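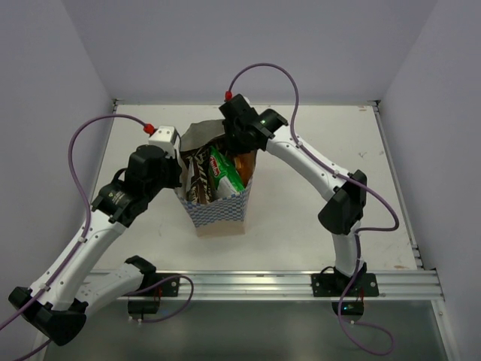

Slide 2 – Paper weight and fold strength

Speaker: Sihan Zhong. Slot is 18 minutes, questions held to the end.

Start with the Dromham trial. Two papers, same mill, same width. The lighter one split at the base fold under a static load. The heavier one, 65 gsm, held for the full test period.

Explain gsm for the retail people – grams per square metre, nothing more to it.

Grain direction next. Fibres should run up the height of the bag. Cut across the grain, the side creases crack and the print flakes along them. Pass the Castillo samples along the rows now and collect them before slide 3.

Slide 3 – Paste

Starch paste needs time under pressure. Fengying Cao's figures from March cover the humid store only, so say so. Do not quote them for the dry store.

If asked about handles: twisted cord fails at the patch, flat tape fails at the fold. Refer to the Clustura handout, page 18.

Slide 4 – Storage

Flat, banded, off the floor. Leave the table up while people copy it down.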